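Teaching two arms to share one ring

I've been wanting to write this one up for weeks! The two-arm setup is finally at the point where I can sit down after dinner, take hold of the leader arms, and get a decent set of demonstrations without swearing at a cable. So this post is about the ring task, which has turned into my favorite thing to teach.

If you read the January post you know the basics. I move a pair of small leader arms with my own hands, the two follower arms copy me, and everything gets recorded: joint positions, gripper openings, and the video from the wrist cameras. Later I train a policy on all of it with Prirko (my pile of scripts, named in a hurry and now stuck with the name). I did try the other way for a while, grabbing the follower arms themselves and pushing them through the motion. It's lovely for slow, simple reaches. With two arms going at once my elbows end up in every camera view, and the motion comes out lumpy.

The task itself sounds like nothing. One arm takes the ring mold by its handle, lifts it off the red disc, and hands it across to the other arm, which puts it back down on the disc. My first version used a foam block and I got bored of it in one evening. A ring is so much more fun - it's shiny, it's hollow, it swings a little if you pinch the handle badly, and the handle is a thin strip that looks completely different depending on which wrist you're seeing it from. 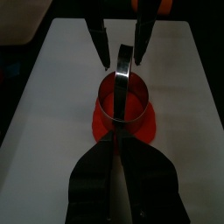 Page last changed: 23rd July

From this wrist the handle is nearly a straight stripe up the middle, with the other arm's fingers on either side of it. I love this view. I also had to learn to drive from it! When I started, I stood where I could see the table and used my own eyes, and my demos looked great to me. Then I trained on them and the policy got lost every single time the fingers came close to the handle. I had been using information the cameras didn't have. Now I keep the wrist feeds up on a monitor and look only at those while I record, and if I can't tell where the handle is, I move until I can.

Some numbers for the people who always ask. I recorded 60 demos the first week and the policy would reach for the ring and then sort of hover, like it was thinking about lunch. At 128 it was grabbing the handle well but fumbling the handover. I'm at around 400 now and the handover is really nice to watch. I threw out a bunch along the way, mostly ones where I stopped for a second to think. Those pauses are poison. The arm learns to pause too, and then it sees the same picture again, and pauses some more.

The other big change was slowing down only at the very end of a reach. I used to creep the whole way in. Now I go across the table at a normal pace and ease off for the last bit, and the copied motion looks far more relaxed.

Reflections still bother it. Steel picks up the red from the disc on the inside of the ring, and bright spots slide along the handle as the arms move. I've been recording with the room light at 3 different levels so it doesn't get too attached to one look, and that seems to help (I haven't tested it carefully, so take that as a hunch).

A couple of you from the Kurnside build nights wanted to know about the leader arms. They're the Janssen design with the longer trigger, and I put a weaker spring in. My fingers are very grateful.

Next up is starting with the ring in odd places on the table, including tipped on its side. I tried driving that by hand last night and dropped it five times in a row, so I need practice before the robot does. I'll put the recordings up in the Porkow folder with the rest once I've weeded out the bad ones.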